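4.3 Rejouer une séquence bimanuelle dans le simulateur

La procédure suppose que le planificateur Gosel est installé et que la scène de cuisine a été chargée (voir 4.2).

1. Ouvrir le panneau Séquences et sélectionner l'enregistrement à rejouer.
2. Régler la fréquence de commande sur 30 Hz. Toute autre valeur provoque un rééchantillonnage des trajectoires articulaires.
3. Associer chaque flux à son bras : canal A pour le bras gauche, canal B pour le bras droit.
4. Activer la détection de contact pour les deux mains. Le réglage par défaut ne couvre que les paumes ; cocher aussi « Doigts ».
5. Fixer la limite à 600 pas, puis lancer la lecture.
6. Mettre en pause avant la fermeture de la main droite et contrôler la pose de l'objet cible dans l'onglet Perception.

Remarque : la pose estimée est exprimée dans le repère du plan de travail. Les séquences exportées depuis Birnness utilisent le repère de la caméra et doivent être converties.

Attention : ne pas modifier la graine aléatoire pendant une pause. Le placement des objets serait recalculé et la suite de la trajectoire ne correspondrait plus à la scène.

Si l'erreur 58 s'affiche, réduire le pas d'intégration et reprendre à l'étape 3.

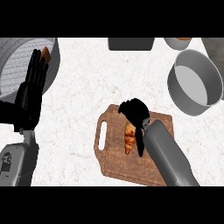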